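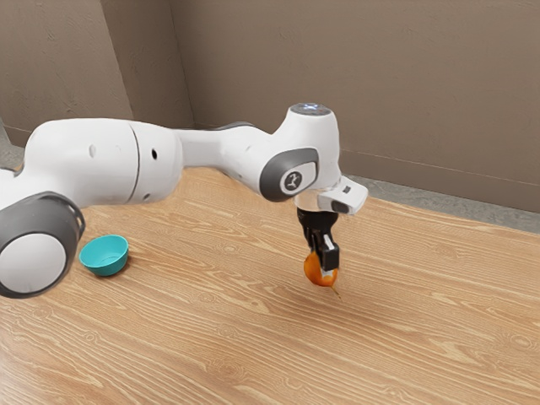

Ormsby Hall open day: pre-opening safety check, robot arm demo
Date: 6/2/20
Checked by: Yulan Shao
Demonstrator: Weidong Tang

1. Arm secured to its mount
Pass. I leaned on it. Weidong asked me not to lean on it.

2. Emergency stop within the demonstrator's reach
Pass on second try. First try, it was behind the brochures.

3. Gripper tested for pinch points
Pass. Speed is capped at 40 per cent for visitors, so anyone who gets a finger caught will have had time to reconsider.

4. Barrier between public and table
FAIL. One strip of tape on the floor. Children regard tape as a suggestion. Kirkico is sending over proper posts. Recheck before doors.

5. Objects suitable for handling
Pass. One orange object, one teal bowl. Nothing sharp, nothing hot, nothing the Tasetville school group will want to eat, though I've been wrong about that before.

6. Table stable, surface clear of drinks
Pass. Weidong's coffee has been relocated. He has the new coordinates.

7. Cables covered
Pass, with one lump near the fire door. Mat ordered.

8. Group size
Maximum 30 at a time. The Tranduvau bus has booked 40. Split them and don't let them choose the halves.

9. Simulator station
Pass. Same pick, on screen, no fingers at risk. My favourite colour of risk assessment: blank.

10. First aid kit
Present. Contains 200 bandages and no scissors. Scissors requested.

Outcome: may open once items 4 and 10 are closed out.
Signed, Y. Shao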